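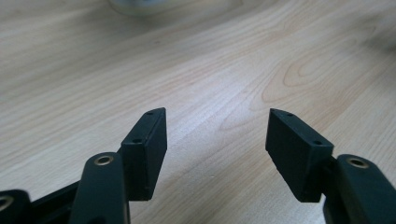
Oiling a table is a job people put off for years and then finish in an afternoon, mostly in a bad temper about the years. The method below suits a pale wooden top in decent health, one that wants feeding and has no great wounds. Before you open anything, get down to eye level and learn which way the grain runs. On a top like this one the lines are fine and close and mostly parallel, until you reach a patch of long loops and arcs, the pattern joiners call cathedral. Follow the straight lines and let the loops look after themselves. If you try to sand round each arch you will be there until January and the table will have a dent in it.

Search this site Enter keyword Go

What you need

Hard wax oil, clear or with a touch of white in it if you want the wood to stay blond. I use Zadon, partly out of habit and partly because the tin can be opened without a chisel. Sandpaper in 120, 180 and 240 grit. A cork block. Lint-free cloths, by which I mean old cotton sheets and never old towels. A white nylon pad. A vacuum cleaner with the brush head on. A jam jar of water with a lid.

Step 1. Clear and wash

Take everything off. Moving it all to one end and promising to do the other end later produces a table in two colours. Wash the top with warm water and a small squirt of washing-up liquid, wringing the cloth out hard, then wipe again with plain water. Leave it overnight. Damp wood clogs the paper and makes you say things.

Step 2. Find out what is on it

Put a drop of water somewhere unimportant and go and make tea. If the drop is still sitting up like a bead when you come back, there is varnish or a good deal of old oil underneath. Varnish has to come off completely, and you want the stripping page instead of this one. If the drop has sunk in and left a dark spot, carry on.

Don't judge by shine. Plenty of finishes have a soft sheen with a window on them and look dead as soon as the curtains are drawn.

Step 3. Sand

Start with 120 only if there are rings or scratches you can feel with a fingernail. Otherwise begin at 180. Long strokes, full length of the board, light pressure, block flat. Go over the edges once and leave them alone, as they round off faster than you'd think.

Vacuum, then repeat at 240. Stop there. Sveva Galli, who taught me this at the Batista workshop, used to take the 550 paper out of beginners' hands and put it on a high shelf. Wood polished that smooth hardly takes any oil, and you end up buffing a puddle.

Step 4. Oil

Stir the tin. Shaking it gives you bubbles. Pour out less than seems reasonable, roughly a tablespoon for a place setting, and spread it with the nylon pad along the grain until the wood looks evenly wet. Wait ten minutes. Then take a clean cloth and wipe off everything that will come off — everything, including the bit you think looks nice. What stays on the surface goes sticky and collects crumbs.

Look across the top with a lamp at the far end. Missed patches show up dull and greyish, and surplus shows up as glare.

Leave it twelve hours and do it again. Two coats are enough for a desk. A table that gets dinner on it wants 3, and the last can be very thin.

Step 5. The cloths

Oily rags can heat up and catch fire by themselves when bundled. Put them in the jar, cover them with water and screw the lid on, or spread them flat outdoors until they are stiff. Do this before you stand back to admire the table.

Afterwards

Plates after two days, hot dishes on a mat for ever. No wet cloths left lying about for the first fortnight. When the middle starts to look thirsty, rub it with 240, wipe it and give it one more coat.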